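Chapter 4
Chores, Large and Small

Before we begin, try a little exercise the next time you clean your bathroom. Talk yourself through it out loud, as though you were teaching a visitor who had never seen a bathroom in their life. Lift the lid. Squirt the cleaner under the rim (how far under? how much?). Scrub until it looks right, and then try to say what "right" looks like! Most of my students give up somewhere near the hinges, and I can't say I blame them.

In Chapter 3 we spent a good while in the Peltside parts warehouse, where a Botport arm moved 4,000 small boxes in a shift and hardly dropped a one. It is a fine machine, and I am fond of it. But every one of those boxes was square, dry, and waiting in the same spot as the one before. A home is a much messier business. Towels slump, bottles tip, and lids swing back down just when you have your hand in the way.

So can machines do our chores yet? My answer, which I'll spend the next forty pages hedging, is "some of them, on a good day." Floors are in decent shape. Folding is coming along nicely. Bathrooms are where the trouble starts, and that makes them a wonderful place to learn.

Gil-soo Son, who taught this course with me for years, kept a list of household jobs broken down into single hand motions. Cleaning one toilet came to 68 of them, and wiping a kitchen table came to 39. Students always guessed far lower, and I did too, the first time he asked me.

Much of the current work starts with people. A person does the job while holding the same sort of gripper a robot would use, and the recordings become the lessons. The more kinds of fixture the person meets, the better the chance that the machine will cope with yours. 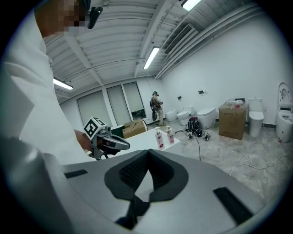

Figure 4.1 Hand-held grippers in a room with several styles of toilet along one wall. The square-patterned cube rides on top of the tool.

Look at how much the toilets differ from one another, and keep that variety in mind as you read Section 4.1, where we ask what a machine has to know before it touches anything at all. Donnie Baxter's bathroom problem, at the end of that section, is worth trying with a partner and a dry brush.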